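Search this forum
Keywords
Advanced search

Sendwood Netball Community – Competitions and Draws

Print this thread | E-mail to a friend

Posted by Nassoro Okoth, January

New format for the Lema Cup

For those who missed the meeting, the Lema Cup is going to a points ladder this year. All grades play short games across the one day, no semis, and the side on top of the ladder at the end takes the cup. Entry is $100 a team. Jurnport and Zinda have both said they're in. Draw to follow once entries close. Questions below please.

goaldefence_gail
So no finals? I've played in this thing since I was in juniors and the final on court one is the only game anybody stays for. A ladder sounds fair on paper until the last round, when half the teams can't win it and have mentally gone to the carpark.

zindamum
We had this at Zinda two seasons ago and I liked it. Every team gets the same number of games. Under the old set-up my daughter's side drove all that way, lost twice and was home by lunch. For $100 I want more than two games.

goaldefence_gail
Fair point on the games. You could still play the ladder and have a final though.

wing_and_a_prayer
What I'd like to know is where the 2,073 figure came from. The flyer says "2,073 spectators last year". I was on the gate in the morning and there is no way. Did someone add up both sessions and count the players each time they went out for a coffee?

Nassoro Okoth
It's the gate clicker total for the day. I didn't click it myself.

wing_and_a_prayer
Then it's people walking through a gate, and some of them walked through it six times. Fine, but don't put it on a flyer as a crowd. Sponsors will ask.

centrecircle
Who cares what's on the flyer. My problem is umpires. By my sums short games means about 40 matches. We struggled to fill the roster last year with fewer than that, and the under 13s ended up with somebody's brother.

zindamum
He was quite good.

centrecircle
He was calling stepping on kids who hadn't caught the ball yet.

jurnport_jill
Jurnport is in, but that was before we'd seen the ladder rules. How are ties split? If it's goal difference then whoever draws the weak side in the last round, late in the afternoon, gets a free hit. We lost a carnival that way and I'm not keen to do it again.

Nassoro Okoth
Goal percentage first, then the result between the tied teams. I can swap the order if clubs would prefer it.

jurnport_jill
Please do. Head to head should come first. Percentage just rewards flogging the bottom team.

goaldefence_gail
Agree with Jill. And I'll believe the 3:30 finish when I see it. It's said 3:30 every year and I've never left before five.

wing_and_a_prayer
Same. Has anyone worked out the changeovers? The games might fit but you need time to get one lot off and the next lot on, and bibs swapped, and a scorer found.

Nassoro Okoth
Three minutes between games on a central hooter. If a team isn't on court it starts without them and the other side gets the goals.

centrecircle
Three minutes with under 11s. Good luck. I've spent longer than that on one shoelace.

zindamum
I still reckon try it for a year. If it's a shambles we go back. 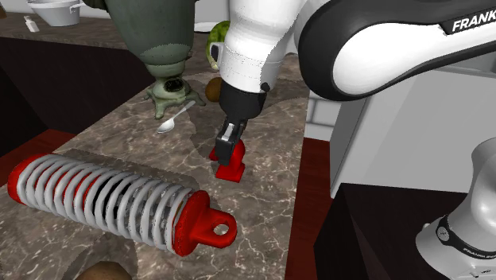 goaldefence_gail
We said that about the rolling subs and we've still got them. Put it to the clubs before entries close, with head to head first and a proper final as the other option, and I'll wear whatever comes out of it.

Nassoro Okoth
All right. I'll send both versions to the club secretaries tonight. Entries stay open until they've answered.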